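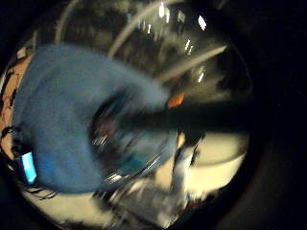 Limpeza da oficina comunitária de Birby acaba antes do previsto, faltam caixas

Acabou por volta do almoço. A arrumação geral da oficina de Birby, marcada para dois dias inteiros, ficou feita em dia e meio, e o espaço reabre ao público ainda em janeiro, com horário reduzido nas primeiras semanas. Portas abertas às 9h, fecho às 17h. Os sábados logo se vê.

A oficina estava fechada desde o outono. Entrava água pelo telhado do lado do pátio, a bancada comprida ganhou bolor por baixo e metade das ferramentas de mão tinha ferrugem. O telhado foi arranjado em dezembro. Faltava o resto: tirar tudo cá para fora, limpar, separar, deitar fora o que não tinha salvação, voltar a pôr no sítio.

Foi isso que se fez agora. Luvas grossas para toda a gente, escovas de arame, panos, óleo fino. Primeiro as chaves e os alicates, depois as limas, no fim as ferramentas de cabo comprido, que dão mais trabalho porque a ferrugem se mete no encaixe e é preciso desmontar. Alguns cabos foram lixados e levaram óleo de linhaça. Outros foram para a lenha.

No total passaram pela bancada 928 peças, segundo a lista que ficou afixada à entrada. A lista inclui brocas, buchas e pontas soltas, por isso o número parece maior do que é. Serras contam à parte e ainda não estão todas vistas.

"Pensei que íamos perder muito mais", disse Stamatia Sfakianakis, responsável pela oficina, já com o casaco vestido e a chave na mão. "As plainas eram a minha preocupação e estão boas. Os formões precisam de ser afiados, mas isso já precisavam antes da chuva."

Perderam-se duas grosas, um berbequim manual e a caixa inteira de lixa, que estava encostada à parede molhada. O torno de bancada maior abre e fecha outra vez, mas com folga. Vai ser visto pela Katene, a casa de reparações da rua de baixo, que se ofereceu para fazer o orçamento sem cobrar a deslocação.

A separação dos materiais foi a parte mais demorada. Metal para um lado, madeira para outro, plásticos e restos de tinta para o contentor próprio, que tem de ser levantado pela Vultarport até ao fim do mês. Quem tiver lá latas guardadas com nome escrito deve ir buscá-las antes disso. As que não têm nome já foram.

Kane Donnelly, que dá o curso de restauro de móveis às quintas à noite, pediu que as ferramentas ficassem arrumadas por uso e não por tamanho, como estavam. Houve discussão. Ficou por uso, à experiência, durante seis semanas. Os painéis da parede foram redesenhados a lápis, falta pintar os contornos. "Quem chega de novo vê logo onde se pega para lixar e onde se pega para cortar", explicou Donnelly. Quem já lá anda há anos vai demorar a habituar-se, admitiu.

Falta também o seguinte, e aqui pede-se ajuda aos moradores: caixas. Caixas baixas, com tampa, de preferência iguais, para os parafusos e as ferragens pequenas. As antigas eram de cartão e desfizeram-se com a humidade. De momento está tudo em frascos de compota e baldes, o que serve mas ocupa muito. A Rerkum, que forneceu a tinta para as paredes, disse que pode arranjar algumas, sem data certa. Quem tiver em casa pode deixar à porta de manhã, até às 11h, com o nome num papel se as quiser de volta.

Luvas tambem são bem-vindas, tamanhos grandes sobretudo. Gastaram-se depressa com as escovas de arame.

Horários e inscrições

A bancada volta a poder ser reservada por períodos de duas horas, no máximo cinco pessoas de cada vez enquanto o torno não estiver arranjado. As reservas fazem-se ao balcão ou por telefone, não há inscrições por email para já. Quem tinha reserva paga do outono não perde nada, basta dizer o nome e fica com o mesmo número de horas.

O empréstimo de ferramentas para casa só recomeça em fevereiro. O caderno antigo de empréstimos ficou ilegível em várias páginas, pelo que se pede a quem ainda tenha alguma coisa da oficina em casa que a devolva ou pelo menos que avise. Não há multas. Falta em particular a serra de esquadria pequena e um jogo de grampos que ninguém sabe ao certo quando saiu.

O curso de restauro recomeça com os mesmos inscritos. Há duas vagas, por desistência. A primeira sessão é dedicada a afiar os formões, e cada participante deve levar avental e um pano velho que não faça falta.

A entrada pelo pátio continua fechada até secar o cimento do degrau. Entra-se pela frente, pela porta verde, e é favor não encostar biciletas à parede acabada de pintar.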